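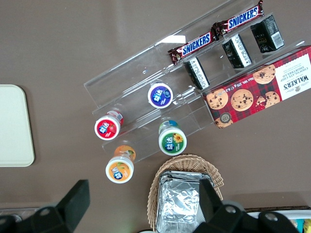

Judel opened its snack counter to a robot this month, and the robot has a lot to learn!

The small automation firm has set up a practice station where operators guide a two-fingered arm through everyday store chores, one short run at a time. Every run is recorded and goes into a growing library of examples that a learning system will study later. The project is called Fletirex, and by the end of December it had 71 usable runs in the bank.

"People think the hard part is the arm," said Haruna Sugawara, who leads the recording team. "The arm is fine. What we need is variety -- a candy bar lying crooked, a bottle that stands a little too close to its neighbor. Clear plastic shelves are wonderful for us, too, with all those reflections."

Operators work in sessions of 60 minutes and then swap out. Between runs, someone rearranges the goods, so the system never sees the same layout over and over. Chocolate bars, boxed cookies and small drink bottles are all in the mix, and the team hopes to bring in softer packages next, starting with bread rolls.

Tsutomu Wada, one of the operators, says he has become a much more patient person. Runs with a fumble in them are kept and labeled, and he likes that. A slip followed by a good recovery is one of the most useful things the team can record, he said, and he has supplied plenty of them.

Sorting the recordings falls to Yuzuki Imai, who watches each one from start to finish and tags the moment the fingers close. She gets through a morning's work by 2 p.m. on a good day.

The first training round is planned once the library has examples from a second counter, which the team is setting up now.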